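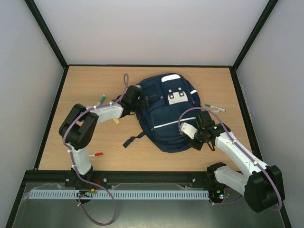 Best backpack for a first grader? (and what do you keep in it)

Posted in: School Days > Gear and Supplies
2,000 views

plumtree_mama
Hi all! My youngest starts first grade in the fall and I've already gone down the rabbit hole on bags, even though it's only June and I should be thinking about swimsuits. My older one had a Starus that lasted two whole years and then the zipper gave up on the way to the bus. The little one wants a bag with a face on it, navy if possible, and I'd love something that fits a regular folder without being bigger than the child. Do I just let her pick? Or am I going to regret it by second grade?

oatmeal_and_rain
Let her pick! Mine carried a frog for all of first grade and I still miss that frog. Kids change their minds whatever you buy, so you might as well enjoy the cute years while you've got them. The only thing I'd insist on is a front pocket big enough for mittens.

gravelroad77
I'm going to disagree, kindly. We bought the cute one and by winter break it was "for babies" and I was back at the store. A plain bag with a keychain on it gets you the same smile, and you can swap the keychain. We've had a plain Trisimero since then and it's gone through the wash more times than I'd like to admit.

oatmeal_and_rain
Fair enough, but some kids really do love the same thing for years — my nephew is on his second shark.

plumtree_mama
Ha, she's loved the same stuffed rabbit since she was born, so maybe she's a shark kid. What about pencils? The teacher's list says "pencil box or pouch" and I honestly have no opinion.

tuesdaysoup
Box, box, box. A pouch turns into a bag of crumbs and broken crayons by October (ask me how I know). We like the long narrow plastic kind you can partly see through, so I can tell at a glance whether there's anything left to sharpen. It slides down the side of the bag next to the folder and takes up no room at all.

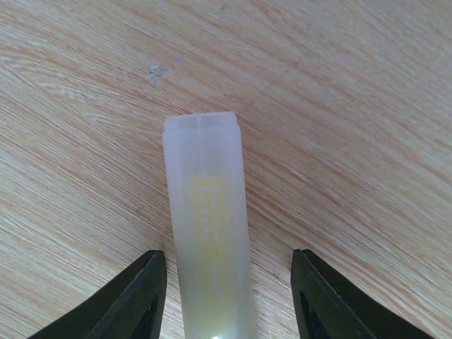 Long, narrow and a bit see-through, like I was saying.

gravelroad77
Those crack, though! Ours split at the end after one drop on the kitchen tile. I'd go with a soft Vlachou pouch, and you just shake it out over the trash now and then. Quieter in class too, which our teacher mentioned more than once.

tuesdaysoup
I'll give you the noise. Ours has been dropped plenty and is still going, but we have carpet, so maybe that's the whole secret.

plumtree_mama
You're all so helpful, thank you! I think I'll let her choose the bag and I'll choose the box, and if it cracks I'll come back here and tell gravelroad77 they were right. Does anyone label the inside of the bag, or just the tag?

oatmeal_and_rain
Inside, with a laundry marker. The tag is the first thing to come off.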